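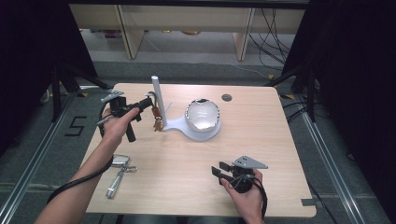
4.3 Comparing finger sets on the hand-held grippers

Run this comparison before you commit a finger set to the Esfahani arm. Use two hand-held grippers on the same tabletop, one in each hand, so that both finger sets meet the same objects under the same light. Keys on a pole make a good first object, and a bunch with a small tag and a loop, hung near the lower part of a vertical pole, gives the fingers several thin edges to catch on. A glass bowl set in a cup holder on the same stand is a useful second object.

Before you start

Check that both grippers have the flat triangular mounting plate fitted on top. Tighten the plate screws by hand, then a further quarter turn with the 2 mm key.

Route each cable down past the forearm and toward your side of the table. Leave enough slack to reach the far edge.

CAUTION: Do not wrap the cable around your wrist. A pull on the connector can stop the recording without a warning on screen.

Procedure

1. Start the Killasstead controller and wait for both gripper channels to show READY.

2. Squeeze each handle fully, then release. The opening value should return to zero. If it does not, repeat the zero setting in 4.1.

3. Hold the left gripper with its fingers pointing at the pole. Keep the right gripper clear until the left one has closed.

4. Close on the keys, lift them off the pole, and set them down on the table.

5. Hang the keys back on the pole and repeat with the right gripper.

6. Do 12 lifts with each gripper. Mark each one as held, slipped or missed in the log.

7. Move to the bowl and do 9 lifts with each gripper. Close slowly - the standard fingers have no padding at the tip.

8. Swap the finger sets between the two grippers and repeat steps 2 to 7.

NOTE: Step 8 is easy to skip at the end of a long session. Without it you cannot tell a weak finger set from a weak hand.

CAUTION: Stop if the force reading goes above 18 N on glass. Check the rim for chips before you continue.

Reading the log

Compare slips first, then misses. Misses mostly come from the approach angle. If one set slips more often in both hands, send the log to Dennis Mutiso with the finger set number in the subject line. Questions about the controller go to Njoroge Sang.

Continue with 4.4, Fitting the fingers to the arm.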